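**Bringing kids to the Hovia open day in October, is the robot demo worth the line?**

We're thinking of driving over for the Hovia open day with our two (five and eight). The page says there's a robot demonstration in the Zerkham hall, but it doesn't say much else. Is it something small kids can follow, or is it mostly talks for grown-ups? And is it very loud? My youngest doesn't do well with noise. Thanks so much in advance!

*posted by lolico_parent*

---

**guerra1449**

its fine. go early, parking fills up

---

**porchlight_10**

Oh, do go! We went last fall with my grandson, who was six at the time, and I still hear about it at dinner. The talks are in a separate room, so you can skip them completely (we did, after trying one and getting a lot of fidgeting for our trouble). The demo itself is a robot arm picking up toys and ordinary little things, one at a time, and a very patient young woman from Lolico standing next to it telling you what it's trying to do. It was quieter than my dishwasher, just a sort of hum, though the hall does echo when it's full, so maybe bring headphones for your little one.

The part my grandson loved best was the screen beside the table, where you see what the arm sees from down by its fingers. Everything is right up close and huge! A green block fills up half the picture, there's a toy carrot lying by it as big as a log, and the insides of the fingers glow white and blue. He decided on the spot that the carrot was next and stood there rooting for it.
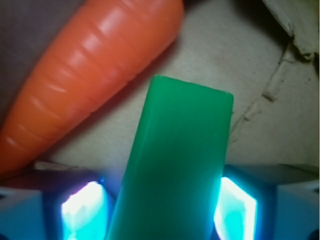

We stayed for three rounds, and between rounds the children could ask things. He wanted to know whether it ever gets tired of blocks, and she answered him quite seriously, bless her. Each round was roughly 10 minutes, with a short wait while they set up again. They let in 100 people at a time, so get your slip at the door before you go looking for snacks. The snack table is down the hall on the left and they only took cash when we were there.

---

**hallway_3861**

Seconding the headphones. Also, strollers had to stay by the coat rack last time, so bring a carrier if you have a baby along.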